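地図の名前が二つになる島 オンドタリ島の地名併記、集めた側に聞く

2026年1月

フォンセカ島。長いことそう呼ばれてきた島に、もう一つの名前が並ぶことになった。オンドタリ。島の人はずっとこっちで呼んでいる。島の地名併記が決まり、新しい海図と道路標識から順に二つの名前が載る。

話を聞いたのは、島の北側のガカ村で地名の聞き取りを続けてきた女性。村の小学校で教えていた人で、いまは地名台帳の編集役。名前は出さないでほしいとのこと。電話で一時間半、途中で二回切れた。風が強いと切れるらしい。

まず、決まったときどうだったか。

「うれしいというより、え、今日なの、という感じで。洗濯してたんですよ。電話が鳴って、通ったよと言われて、とりあえず洗濯物を干しました。それから隣の家に言いに行って、隣はもう知ってました」

台帳に載った地名は1462。岬、沢、岩、浅瀬、畑の角、昔の舟着き場。大きいものばかり拾うつもりが、聞けば聞くほど細かくなった。

「岩ひとつに名前が三つあるんです。漁に出る人の呼び方、貝を採る人の呼び方、あと子どもの呼び方。どれを正式にするんですかと役所の人に聞かれて、困りました。全部ですと言ったら向こうも困ってました。結局、台帳には全部載せて、地図には一つ。どれにするかは、その岩をいちばん使う人に決めてもらいました」

聞き取りにかかったのは5年。最初の一年はほとんど進まなかったそうだ。録音機を出すと皆だまる。紙の地図を広げても、上から見た島の形にぴんとこない人が多い。

「舟で行ったほうが早いと分かって。海から見れば、あれは何、これは何とどんどん出てくる。陸に戻ると半分忘れるから、舟の上で書くんです。字がひどくて、あとで自分でも読めない。いまだに読めない地名が8つあります。聞きなおしに行ったら、そんな名前言ってないと言われたのもある。」

島の言葉を日常で話すのは700人を超えるくらい。若い人は聞けば分かるけれど返事は公用語、という家が多い。地名だけは別で、公用語で話していても場所の名前になると島の言葉に戻る。これは私も前に島へ行ったとき気がついた。バスの運転手が停留所の案内を放送と違う名前で言い直していた。

反対はなかったのか。あった。それもけっこう。

「観光の人たちがいちばん心配してました。フォンセカで覚えてもらったのに、と。予約サイトもパンフレットも全部フォンセカですから。気持ちは分かるんです、うちの親戚も宿をやってるし。それで併記になりました。消すわけではないから、と説明してまわって。村の年寄りには逆に、なんで残すんだと怒られて。両方から怒られるので、どっちの集まりでも端の席にすわってました」

順番でも揉めた。どちらの名前を先に書くか。標識は島の名前が上、海図は当面フォンセカが先で括弧の中にオンドタリ。次の改訂で入れ替えるかどうかを話し合うことになっている。いつかは未定。

「括弧が嫌だという人はいます。私も好きではない。でも海図は漁のとき見ますからね、急に変わると危ないというのはそのとおりで。斜線で区切る案もあったんですが、印刷がつぶれて数字の1に見えるという話になって、やめました」

綴りの話が長かった。いちばん力が入っていたのがここ。島の言葉には公用語にない音がいくつかあり、昔の測量の人が聞こえたとおりに書いた綴りがそのまま残っている。南の山はテブムと書かれてきた。ローマ字でTevum。実際の発音は最後のmがほとんど聞こえず、口を閉じるだけ。

「あれは直したいという人と、もう慣れたという人がいて。私は慣れたほうです。字は字、声は声でいいかなと。ただ、放送で読む人にはちゃんと習ってほしい。テブムー、と伸ばすでしょう。あれを聞くと夫がラジオを消すんです」

音声も残した。台帳の各項目に、できるだけ二人以上の声を付けてある。男女、世代を分けて。公開は3月の予定で、はじめはガカの集会所の端末で聞けるだけ。ネットに出すかどうかは決めていない。

なぜ出さないのか聞くと、少し間があった。

「出したくない場所があるんです。貝の場所とか、お墓のそばとか。名前を言うと、どこにあるかも分かってしまう名前なので。『泉の裏の三つめ』みたいな、そのままの名前が多くて。だから台帳には載っていても地図には載らないのがあります。数は言いません」

この線引きは役所側も飲んだ。観光地図に使う名前は別に一覧を作り、使う前に村に確認する。もっとも、すでに去年の秋ごろから、土産物の袋に間違った名前が刷られて出回っているという。間違い方がおかしくて、沢の名前が書いてあるべきところに「知らない」という意味の言葉が入っていた。誰かが聞かれて、知らない、と答えたのだろう。

「あれは一袋買いました。台所に置いてあります。味はふつうです」

学校のことも聞いた。新学期から地理の副読本に島の地名が入る。原稿は彼女が書いて、まだ半分。締切は過ぎている。先に標識の校正が来てしまい、そちらにかかりきりだったと言う。標識の校正というのが大変で、綴り、文字の大きさ、矢印の向きまで見る。一枚は矢印が逆で、そのままだと浜へ行く人が全員ごみ処理場に着くところだったそう。

標識は港から立てていく。港、学校、診療所、そのあと峠。峠の一本は風で倒れるので根元を太くする必要があり、予算が別立てになった。ここの事情はややこしくて、正直私もよく飲み込めていない。道路の担当と観光の担当で財布が違うらしい。もう一度聞くいて確認するつもり。

これからやりたいことは、と聞いた。海の底の名前だと即答だった。浅瀬や根に付いた呼び名は、漁をやめた人の頭の中にしかないものが多い。

「急いでます。でも急ぐと聞き方が雑になるので。前にそれで一人、怒らせてしまって。お茶を持って謝りに行って、そのとき五つ教わりました。だから雑でもいいのかもしれない。いや、よくないですね、そこは書かないでください」

書いていいかあとで聞いたら、いいとのこと。
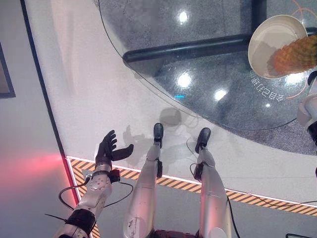 最後に、オンドタリという名前の意味。説はいくつかあって、村でいちばん多く聞くのは「ひらいた手」だという。島の東側に半島が四本ならんで出ていて、少し離れてもう一本、短いのがある。写真の黒い手がちょうどそんな具合で、四本の指が扇のようにひらき、親指だけ離れて右を向いている。島の場合、その親指にあたる半島にガカの畑がある。彼女の家の人たちは畑へ行くことを「親指へ行く」と言い、これも台帳に入れたそうだ。別の説では、ひらいた手ではなく「待て」の合図の手。舟を浜に着けるとき、陸の人が波を見てそうやって止めたのだという。どちらの説も副読本に載せる予定で、その頁はまだ書けていない。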